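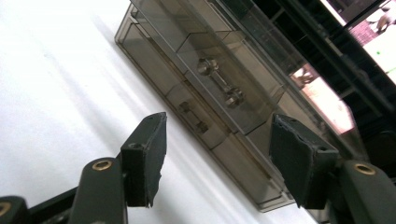 Misano hand grippers, the two-hand kit. We've had it on the bench long enough now that I can say something useful. Thread, typing fast.

Short version: good hardware, so-so software, foam pads are the weak spot. Would still order a second set.

What you get: left and right gripper, white marker plates, cables, a case, a printed sheet that is mostly warnings. No arms. You hold them yourself and record, then train on it later.

Our test job is small metal parts and a smoky plastic organizer with a tray up top and a drawer under it. Shiny part, see-through box. Picked it on purpose – it's the stuff our line does all day and the stuff every demo video skips.

Target was 1,000 good takes. We're at 1,466 recorded, and I haven't finished sorting the keepers so don't ask me for the ratio yet.

Grip feel: very nice. Light squeeze, no slop in the finger joints. Dumbbell shaped parts want to roll and you do feel it when they start to go. Much better than the Olent pair we tried, those felt like salad tongs.

Pads. Ugh. Matte black covering, soft, grabs well. Then the edges fray. Ours are ragged and torn along the outside already. Still grip fine in the middle but thin parts catch on the loose bits.

Spare pads come in a bag of 100, which tells you they know. I'd pay more for a tougher pad and fewer of them.

Cables next. One per gripper, decent length, but they get in your way if you reach across. Route them down the outside of each hand and leave a loop. Took me way to long to work that out.

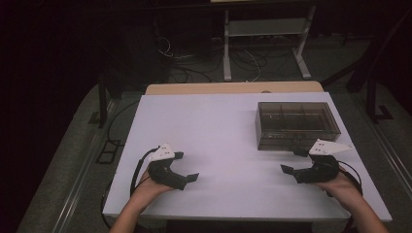
Both grippers over the white board, box at the back right.

Marker plates: stiff, light, tracking was solid for us. They stick out though. You will bump the box with one. I did, a lot. Plan your layout so nothing tall sits right by your wrist.

Board on the table was our idea, not in the kit. Plain white top, makes the parts easier to find in playback. Recomend. Cheap too.

Software: setup wizard is fine. Export is slow and it wants to re-check every take each time. Did a batch of 100 and went to lunch. There's a fix promised for August, we'll see.

Also the file names. Why is the date in there twice. Why.

Support answered same day, both times. One real answer, one "please update." Fair enough.

Somebody asked about Vlček – more rigid, heavier, my forearms were done before the coffee got cold. If you're recording for an hour at a go, weight matters more than the spec sheet lets on.

And Moletti only rents, min one month. Makes sense for a one-off job. We're past that.

Who should buy: small shops with a fiddly two-hand task and someone patient to do the takes. If your job is one big box from A to B you don't need this.

Things I'd ask Misano before paying: pad price, how many seats on the license, is the longer cable extra. (It is for us. Check your quote.)

Drawer takes are next, upper tray was the easy half. Will post pad wear again once we've gone through a few more pairs.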